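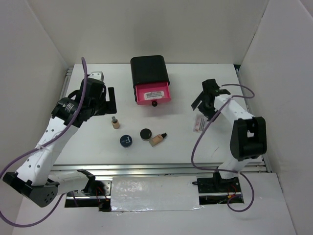

双臂抽屉收纳任务:分段重加权之后的复现结果,以及一个没解决的问题

版块:机器人学习 / 模仿学习
标签:双臂、行为克隆、动作分块、复现

半格延迟 楼主

把 Hesura 的分段重加权在我们自己的双臂台子上复现了一遍,结论和原报告有出入,贴出来讨论。

任务:台面上散放若干化妆品小件,后方有一个带抽屉的收纳盒,抽屉半开。两臂协作,把物件逐个放进抽屉,最后推回。判定成功的条件是物件全部入抽屉且抽屉推到底,中途碰倒瓶子不算失败,只要最后收进去就行。

数据:遥操作采集 138 条,全部由同一套主手完成,操作员两名。没有做任何人工剔除,只丢掉了通信中断的片段。

基线:标准的动作分块 Transformer,视觉编码器从头微调,分块长度 85 步,时间集成打开。观测是固定相机加两路腕部相机,本体状态只给关节角,不给电流。

改动:按 Hesura 的做法,先用夹爪开合事件和末端速度过零点把轨迹切段,再用一个小的集成模型估计每段的动作预测分歧,分歧大的段在损失里加权。权重做了截断,整条轨迹归一化,避免长轨迹占便宜。网络结构、训练步数、优化器都没动。

评测:8 种初始布局,布局用台面上的定位模板复位,每种布局重复次数相同。基线和加权版交替跑,不是先跑完一个再跑另一个。

结果:加权版总成功率 85%,基线明显低于这个数。拆开看,差距几乎全部来自两个环节:一是躺倒的瓶子的抓取,二是扁圆物件(粉盒、面霜罐这一类)从台面上夹起。立着的瓶子两者没有区别。

和原报告不一致的地方:原报告说加权对“放入”阶段的提升最大,我这里放入阶段基本持平,提升全在“抓取”阶段。

没解决的问题:加权版推抽屉的动作变差了。具体表现是夹爪指尖推到抽屉面板以后停住,抽屉留一条缝,策略认为已经结束。基线反而很少出现。

想问两件事。第一,有没有人复现时看到同样的阶段分布。第二,推抽屉退化是加权的必然代价,还是我切段切错了。

偏置电压

推抽屉退化先查切段。速度过零这个准则对推的动作不友好。指尖接触面板的瞬间末端速度会掉一下,操作员通常会停顿再发力,这里一定会切出一个很短的段。短段的分歧估计方差大,归一化之后权重基本随机。

你把最后一次接触之后的段的权重画出来看看分布。

半格延迟 楼主

回偏置电压:画了。最后一段的权重普遍低于均值,分布很集中,不随机。也就是说集成模型对推的动作预测很一致,所以加权把它压下去了。

偏置电压

那就不是切段的问题,是归一化的问题。整条轨迹归一化意味着权重守恒,抓取段涨多少,别的段就要掉多少。试试只加不减,下限夹到一。

冷轧板

先泼一点冷水。你这个比较里混了一个变量:加权等价于改变有效学习率。抓取段的梯度变大,训练步数不变,相当于在抓取段上多训练了。基线再多训一段时间,或者直接对抓取段过采样,可能得到一样的结果。

Hesura 的报告里也没有做这个对照,当时就有人问,作者没有正面回答。

所以我的看法是,“分歧估计”这一步是不是必要,目前没有证据。你用夹爪闭合事件前后开一个固定窗口,窗口内统一加权,成本低得多,建议先跑这个。

半格延迟 楼主

回冷轧板:对照合理,会补。不过“基线再多训一段时间”这一条我已经排除了,基线的验证损失早就平了,继续训练成功率不涨,躺倒瓶子的失败形式也没变:夹爪下降位置偏向瓶盖一端,闭合后瓶身转走。

冷轧板

验证损失平了说明不了问题。行为克隆的验证损失和闭环成功率的相关性本来就弱,这个大家都知道。要比就比多个检查点的闭环成功率。

低通

插一句,不站队。

关于阶段分布和原报告不一致,我觉得可以从物体解释。原报告用的是 Lanoswood 那套积木和套筒,抓取容易,放入有公差,难点天然在放入。你这边抽屉口相对物件很宽松,放进去没有公差可言,难点在抓。分歧高的地方本来就该在抓取段。两边的结果并不矛盾,都是“提升出现在难的那一段”。

真正需要解释的是,为什么难度低的段会退化。

半格延迟 楼主

回低通:同意,这个解释比我想的简单。正文里“不一致”的说法收回,改成“阶段分布随任务变化”。

夹爪垫片

楼主用的什么指尖?深色的扁圆罐子在白色台面上,视觉上不难,难的是高度低,平行夹爪要贴着台面进去。指尖如果是斜的或者带角度,闭合时会有向上的分量,罐子边缘又是圆角,很容易滑。这个是机械问题,加多少权都只是让策略学会更精确地去补偿一个不合适的指尖。

我们在 Stosedstead 的台子上换过一次指尖垫片,什么算法都没改,扁圆件的抓取失败少了一大半。

半格延迟 楼主

回夹爪垫片:两版策略用的是同一副指尖,所以不影响对比结论。但你说的绝对水平受机械限制,这个我认。低矮物件的失败录像里,确实有相当一部分是指尖在边缘上打滑,位置是对的。

夹爪垫片

影响对比结论。假设换了合适的指尖以后基线直接上去了,那加权的增益就消失了。你测到的增益是“在这副指尖下”的增益。论文里这么写可以,不要写成方法的一般性质。

偏置电压

夹爪垫片说得有点过。任何真机结果都是在某套硬件下测的,按这个标准没有一篇能写。加个硬件消融当然更好,但不是前提条件。

夹爪垫片

不是前提条件,但成本只是两片垫片和半天时间。

线缆管理员

问一个实现细节。切段用的夹爪开合事件,是从指令里取,还是从反馈里取?

我们这边走 Wiegand 的中间层,夹爪反馈比指令晚,晚多少取决于总线负载。如果加权段的起点用的是反馈,抓取段会整体后移,闭合前的对准动作就落到上一段去了。这会直接影响加权的效果,因为对准才是最该加权的部分。

半格延迟 楼主

回线缆管理员:从指令取。一开始用的反馈,抓取段的分歧曲线有两个峰,一个在闭合前,一个在段边界上,后者是延迟造成的假峰。换成指令以后只剩闭合前那个。

顺带说明,左右臂是分开切段的,没有强制同步。一条轨迹里两臂的段边界不对齐,每个时间步的权重按臂分别乘到各自的关节维度上。

低通

这里有问题。分臂加权会破坏两臂动作之间的相关性。

动作分块是联合预测的,解码器共享,损失按臂给不同权重,等于告诉网络在左臂抓取时右臂怎么动不重要。如果右臂此刻只是悬停,确实不重要。但推抽屉的时候,一只臂推,另一只臂要退开让位,退开的动作如果学得差,推的那只臂看到的观测就偏出了训练分布。

你的推抽屉失败里,另一只臂在什么位置?

半格延迟 楼主

回低通:刚去翻了失败录像。多数情况下另一只臂停在抽屉前方偏一侧,没有完全退开。腕部相机里能看到它。训练数据里推抽屉时另一只臂基本都退回去了,腕部画面里没有它。

这个线索比切段和归一化都靠谱。我去跑一版两臂取最大权重的,即每个时间步两臂共用较大的那个。

冷轧板

跑的时候把固定窗口那个对照一起跑了。否则又多一个变量。

半格延迟 楼主

更新一次。共跑了 4 种配置,评测协议和主楼相同,布局也相同:

配置一,分臂加权(主楼的加权版)。
配置二,两臂取最大权重。
配置三,夹爪闭合前后固定窗口加权,两臂共用。
配置四,分臂加权,权重下限夹到一。

每种配置都取多个检查点做闭环,报最后几个检查点的平均,回应前面关于检查点的意见。

抽屉推到底的比例:配置二和配置三恢复到基线水平,配置四比配置一好一些但没有完全恢复,配置一最差。

躺倒瓶子的抓取:配置一、二、四之间看不出差别,配置三略低,但落在波动范围以内。

扁圆件的抓取:配置二最好,配置三次之。这两个之间的差距我不敢下结论。

总成功率:配置二最高,配置三紧随其后,配置一第三。

解读如下。推抽屉退化的主因是分臂加权,归一化是次因,所以夹下限只解决了一部分。低通的判断成立,偏置电压的判断部分成立。至于分歧估计是否必要,固定窗口已经拿到了大部分增益,冷轧板的质疑在这个任务上基本成立。

冷轧板

“基本成立”就够了。建议把标题里的“分段重加权”改一改,你实际验证的是“在接触前后加权有用”。

低通

不完全同意冷轧板。固定窗口需要预先知道难点在夹爪闭合附近,这是任务先验。拧盖子、推抽屉、两手交接,难点都不在单臂闭合那一刻。分歧估计的价值在于不用指定。楼主这个任务恰好是先验最准的一类,用它来否定分歧估计,证据不够。

冷轧板

证据不够的是主张它有用的那一方。找一个闭合事件和难点不重合的任务,跑出来差距,我就接受。在那之前,默认选便宜的。

低通

这个可以。交接任务我们有现成数据,排到六月跑,跑完单独开帖。

偏置电压

补充一个可能的混淆因素:时间集成。分块长度 85 步,又开着时间集成,相当于对动作做了平滑。推到底这个动作需要最后一小段持续给力,平滑之后位置指令会提前收敛,指尖贴住面板但指令不再往前。关掉时间集成再看配置一,如果缝变小,那归一化那一份贡献里还要再分出去一块。

半格延迟 楼主

回偏置电压:关掉试了,只试了配置一,重复次数少,不足以给数。定性看,缝确实变小,但抓取时抖动明显,立着的瓶子也开始被碰倒。没有继续往下做。

另一个办法是位置指令超出面板一点,靠关节柔顺去压。遥操作数据里有一部分是这么推的,两个操作员习惯不同,一个推到位就松,一个会多压一下。数据里没有标操作员,分不开了。

线缆管理员

下次采集把操作员编号写进元数据。主手侧的指令和从手侧的反馈也都存,两者之差就是操作员在压的量,后面想按力度筛也有依据。

半格延迟 楼主

主手指令存了,从手反馈也存了,只是训练时动作标签取的是从手反馈。你这么一说,这里可能有问题:用反馈做标签,多压的那一下在标签里就看不出来,推到底之后反馈位置不再变化。

线缆管理员

那基本可以确定了,标签换成主手指令。接触类动作用反馈做标签,力的信息全部丢掉,这和加不加权没有关系。

夹爪垫片

抓取也一样。闭合后夹爪反馈停在物体宽度上,指令是继续往里收的。用反馈做标签,策略输出的闭合宽度正好等于物体宽度,夹持力接近零。你那些“位置对但打滑”的扁圆件,有多少是这个原因?

半格延迟 楼主

夹爪那一维取的是指令,只有臂的关节取反馈,所以打滑不能归到这里。推抽屉可以。

偏置电压

为什么臂取反馈?

半格延迟 楼主

沿用旧代码。旧平台主从之间跟踪误差大,用指令做标签时自由空间的轨迹偏得厉害,就改成了反馈。新平台跟踪好很多,这一项没有改回来。

冷轧板

所以基线也受影响,配置一到四全部受影响。标签换掉之后整张表要重跑。

半格延迟 楼主

是。数据不用重采,标签可以从原始记录里重新导出。先跑基线和配置二、配置三,配置一和配置四放后面,分臂加权不打算再用。

垫片也顺手换一组做对照,只跑基线和配置二。

夹爪垫片

垫片的硬度记一下,软的在圆角上会翻边。

低通

重跑时把每个时间步的分歧值也存出来,按臂分开存。我想拿来和交接任务的曲线对一下,看阈值能不能跨任务共用。

半格延迟 楼主

可以,和检查点放同一个目录。导出脚本今晚先改好,切段部分的代码单独整理,注释还没写全,需要的先站内信。

差分对

刚看完全帖,问个基础的:集成模型是在同样的 138 条上训练的吗?如果是,分歧是在训练集上估的,过拟合以后会整体偏低,难的段也会被压平。

半格延迟 楼主

回差分对:按轨迹做交叉划分,每个成员只看一部分轨迹,某条轨迹的分歧只用没见过它的成员来算。代价是有些轨迹可用的成员少,估计粗一点。全用训练集估的版本早期试过,曲线很平,闭合前的峰几乎看不出来。

差分对

明白了。原报告没写这一步,建议补到主楼。

半格延迟 楼主

主楼已过编辑时限,等重跑的表出来一起发在新楼里。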